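Home | Talks | Programme | Speakers | Venue | Downloads | Contact

Hard water and the domestic wash: what the deposits do
Speaker notes, afternoon session

Slide 1. Title

Start on time. The room is needed again at 4 p.m. Ask for questions of fact during the talk and hold the rest until the end. The subject is limestone scale and its effect on washing at home: fabric, detergent, heating element, drain. Drinking water is out of scope, and so is anything to do with boilers larger than a household one.

Slide 2. What hardness is

Hardness is the amount of dissolved calcium and magnesium in the water, expressed as the equivalent weight of calcium carbonate per litre. Rain is soft. It picks up carbon dioxide from the air and the soil, becomes slightly acid, and dissolves chalk or limestone on its way down. What comes out of the ground depends on what it passed through.

Two kinds to keep apart. Temporary hardness is calcium and magnesium held as bicarbonate. It drops out as scale when the water is heated. Permanent hardness is mostly sulphate and chloride, and it stays in solution when the water is boiled. Both kinds react with soap. Only the first furs the kettle.

The sample used through the rest of this talk measured 364 milligrams per litre as calcium carbonate. That is very hard on any of the usual scales. Most of it was temporary.

If someone asks about degrees: there are German, French and English degrees and they are all different. Divide milligrams per litre by 17.8 for German, by 10 for French, by 14.3 for English. Do not do this on the board.

Slide 3. Soap and detergent

Soap is the sodium or potassium salt of a fatty acid. In hard water the calcium replaces the sodium and the result is insoluble. This is scum. It does no cleaning, and it settles on whatever is in the water, including the cloth. A wash with soap in hard water therefore has to use up soap on the calcium before any is left for the dirt.

Synthetic surfactants tolerate calcium far better, but the common anionic ones still lose some of their strength. Powders deal with this by including a builder. The older builder was phosphate, which binds calcium and keeps it in solution. Most household powders now use zeolite, which takes calcium in exchange for sodium and is itself an insoluble fine powder, together with sodium carbonate and a polymer to stop crystals growing.

Liquids usually carry less builder than powders. In soft water the difference is small. In very hard water it shows over repeated washes, mainly as greying on white cotton.

Pause here. People tend to want to know which brand is best. The answer given in this talk is to read the dose table for the hardness of the supply and follow it. Underdosing in hard water is the commonest fault found in the trial, and it is worse for the cloth than a cheap product at the right dose.

Slide 4. What happens to the cloth

Three mechanisms. Keep the order.

First, incrustation. Calcium carbonate forms between and on the fibres. It is measured by burning a weighed piece of the cloth and weighing the ash. New cotton leaves very little. Cotton washed many times in hard water with too little powder can leave several per cent of its weight.

Second, stiffness. The crystals bind adjacent fibres and the loops of a terry weave can no longer move past one another. Line drying makes this worse, as there is no tumbling to break the bonds. A towel that stands up by itself is partly mineral and partly water held between the fibres at the last stage of drying. The share of each is disputed, and the slide says so.

Third, abrasion. Mineral in the yarn cuts it when the cloth is flexed. The fold lines and hems go first. Dark colours look dull before there is any loss of dye, on account of light scattered by the deposit at the surface. An acid rinse restores part of the colour, and that is the simplest test of whether the dullness is deposit or fading.

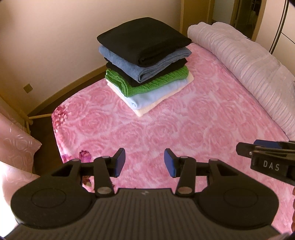 Synthetic fleece and other polyester goods hold much less mineral than cotton. The fibre does not swell in water and there is little inside it for the deposit to grow on. What collects is on the outside and comes off more readily. Acrylic knits behave in much the same way. Wool is a separate case and should not be treated with anything strongly alkaline, so the carbonate powders discussed earlier are unsuitable for it whatever the water.

If short of time, go from here straight to slide 6.

Slide 5. The trial

Two machines of the same model, a Varnetti front loader, plumbed from the same supply. One was fed directly. The other was fed through a Caltell ion-exchange softener, regenerated with salt. Same powder, same programme, same load of cotton test cloth with polyester ballast. Dose for the hard machine was set in two series, the first at the soft-water dose and the second at the dose printed for very hard water.

Say plainly that this is a small trial with one machine on each side. It shows direction. It does not give a figure that can be carried over to another house.

Points to make from the chart:

The hard machine at the soft-water dose gave a steady rise in ash with each wash, with no sign of levelling off by the end.

The hard machine at the printed dose gave a slow rise, which flattened.

The softened machine gave almost none. Its rinsing was poorer. Soft water needs less product, and the load still carried foam after the last rinse until the dose was cut.

Total water through the hard machine over both series was 3325 litres. At the measured hardness that is a little over 1.2 kilograms of calcium carbonate equivalent entering the drum. Nearly all of it goes down the drain. The fraction left on the cloth and the element is small, and it is the whole of the problem.

Slide 6. The heating element

Scale forms where the water is hottest, so the element gets it first. Calcium carbonate is a poor conductor compared with metal. The element must run hotter to put the same heat into the water, and in the end it fails at the surface or at the seal.

A common claim is that scale greatly increases the energy used by the machine. For an immersed electric element this is mostly wrong. All the heat still ends up in the water or the drum. The wash takes slightly longer to reach temperature and the losses rise a little. The cost is in the life of the part. A gas-fired heat exchanger is different, as heat that does not pass through the wall leaves by the flue. The two cases are often mixed up in sales leaflets.

Most washing at 30 degrees deposits little scale on the element. Washing at 60 and above deposits a good deal more. A machine used mainly for cool washes has a different trouble, with grease and biofilm in the door seal and sump, and a hot empty run helps with that. The two kinds of maintenance pull in opposite directions and the audience should be told so.

Slide 7. Treatments

Ion exchange. Works. Replaces calcium with sodium. Needs salt, a drain and some space. Removes both temporary and permanent hardness. Keep one unsoftened tap for drinking and cooking if the installer's instructions call for it.

Polyphosphate dosing. Slows scale in cold and warm water. Loses effect when the water is held hot. The Friesen cartridge we looked at was of this type. It does not reduce hardness and a test strip will read the same before and after it.

Magnetic and electronic devices. Results in the literature are mixed and depend on flow, pipe material and the water itself. We tested the Honetti clamp-on unit and saw no difference in ash on the cloth. We did not measure scale on the element for that unit, so nothing should be said about it.

Added water-softening tablets. These are builder sold separately - much the same material as is already in a powder. They make sense with a liquid in hard water. With a fully dosed powder they add cost and little else.

Acid rinse. Citric acid in the final rinse dissolves fresh carbonate. Use it in the dispenser and never with bleach. Vinegar is weaker, smells, and is hard on some rubber parts if used at every wash. Citric acid in hot water can form calcium citrate, which is itself poorly soluble, so descaling with it should be done warm and not boiling.

Slide 8. Recovering stiff cotton

Procedure as used after the trial. Soak in warm water with citric acid for an hour. Drain. Wash once at 60 degrees with the full printed dose for very hard water. Rinse twice. Dry with movement, either in a tumbler or outdoors in wind, and shake before folding. Repeat once if the ash is still high.

This recovered most of the handle on cloths from the second series. Cloths from the first series were softer afterwards but had lost strength along the selvedge, and no treatment puts that back.

Do not use fabric softener to disguise the problem. It coats the fibre with a cationic film, the deposit stays where it is, and a towel so treated takes up water more slowly.

Slide 9. Measuring at home

Test strips are good enough to choose a dose. Dip, shake once, wait the stated time and read in daylight. Drop titration kits are better and cost little more. Supply companies publish hardness by postcode, but a zone may be fed from more than one source and the figure is then an average. Test in July as well as in winter if the supply is blended.

Slide 10. Questions

Likely ones, with short replies.

Does softened water damage the machine? Not at household flow and temperature, provided the dose is cut.

Is limescale harmful to skin? Outside the scope. Decline.

Can the ash test be done in a kitchen? No. It needs a furnace and a balance reading to a tenth of a milligram.

Why was there no untreated cloth washed in plain water? There was, in the first week, and the samples were mislabelled. They were left out of the chart.

Collect the test cloths from the front row before leaving. The remote goes back to the desk.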